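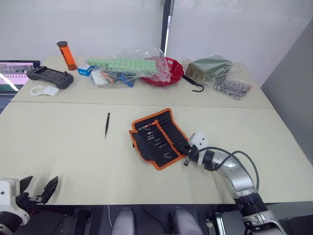
Baert Kusar 70 match basketball

The Kusar 70 is our favourite indoor ball for club and school teams, and the new version is even better in the hand! The channels are a touch deeper, so shooters find their grip quickly - and it still bounces true on an older sports hall floor.

Size: 5, 6 or 7
Cover: composite leather
Colours: orange, or orange and cream
Team bag: holds 5 balls, sold separately

Club orders of 20 or more come with free printing of your club name.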